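Sorting the small hardware at our table

3 min read
9 shares · 3 comments

My name is Zinash Negash and I am repairing furniture with my friend Nahom in a shared room in Prundden. On Tuesday evening we decided to finally put our screws and bolts in order.
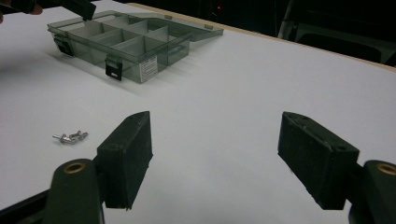 For a long time all our hardware was living in one biscuit tin. When you needed one bolt, you had to pour everything out on the table, and then half of it rolled on the floor. Nahom was always saying that we would buy a proper box, and I was always saying next month.

The rule we agreed is very simple: one kind of fastener in one compartment, and no mixing, even if the sizes look the same colour and almost the same length. I learned this from a Habte shelf that I put together with the wrong bolts, and it is leaning to the left until today.

We do the wing screws first. You can turn them by hand, so they go in the row nearest to the person who is working. Washers will go at the back, because we use them less.

Labels are the part I like. I write them in pencil for the first weeks, and only when we are sure of the places I go over them with a marker. Etenesh has promised to lend me her nice one.

The biscuit tin is not thrown away. It has now the bent nails, and Nahom thinks he will straighten them one day.

Comments (3)

Samah Tazi
I have the same tin in my garage! Which size of compartments do you prefer for the long bolts?

Zinash Negash
Samah, for the long ones I would take out a divider if your box allows it.

Saron Teshome
Please fix the Habte shelf next, my favourite cup is on it.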